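Planning and Budgeting for Automation Equipment
Handout 4: The picking cell, from wish list to purchase request

Lecturer: Juraj Vaněk
Exercise session: Halldóra Hjaltested

Please bring this handout to the exercise session together with your draft budget table. Last time we talked about why a company wants a robot. Today we go to the part that most engineers do not like, the writing of the request for money.

1. The case

Our case company is Furnunar, a small warehouse that packs mixed orders for shops. The order lines are very different from each other: toys, snacks, drinks, household cloths. The manager wants one arm on one table as a first step. She has asked for a budget which covers the first year of use, including the time of her own staff.

There are two offers on the table. Binis sells the arm, the gripper and the controller as one package. Mnguni sells only the arm, and the buyer must find the gripper somewhere else. The second offer looks cheaper on the first page. You should read both offers to the last page before you compare them.

2. Begin with the items

Many students begin with the arm, because its price is the biggest number. I ask you to begin with the goods. Write down what must be picked and sort it by how it behaves in the gripper. A soft toy gives way when it is squeezed. A towel has no fixed shape and can lie over other things. A carton keeps its shape but can be damaged at the corners. A drink bottle can tip over, and a thin snack packet lying flat is difficult to get hold of from the side.

For Furnunar, the item list has 297 entries. It is not necessary to test all of them. Choose 20 which represent the groups, and buy doubles of the ones that wear out. Put the test items in the budget as a separate line. In real projects this line is often forgotten, and then somebody takes the goods from the shelf and the stock numbers are wrong.

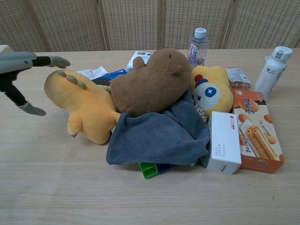
3. The gripper line

A two-fingered gripper is a good first choice for a mixed table, but check the opening width against your widest item. A plush toy with a big round body may need to be taken by an ear or a leg. If you plan to pick flat pouches as well, ask the supplier for the price of a suction tool and of the tool changer. Write these as options, with their own prices.

Fingertips are a consumable. Ask how many pairs are included and how long the delivery takes - a cell that waits for fingertips costs the same as a cell that is broken.

4. Work hours

Count the hours of people in the same table as the equipment. For our case we use 200 hours for setup and 200 hours for testing and changes during the year. They stay in two lines, as the first is paid from the investment budget and the second from operations.

5. For the exercise session

Prepare a one-page request with these lines: arm and controller, gripper and fingertips, table and guarding, test items, software license, work hours, reserve. For the software line use the Zallel price sheet from the course folder. Mark every price as "quoted" or "estimated". Halldóra will ask you to defend at least one estimated price, so please write down where it comes from.

Reading for next time: chapter on service contracts, only the first half.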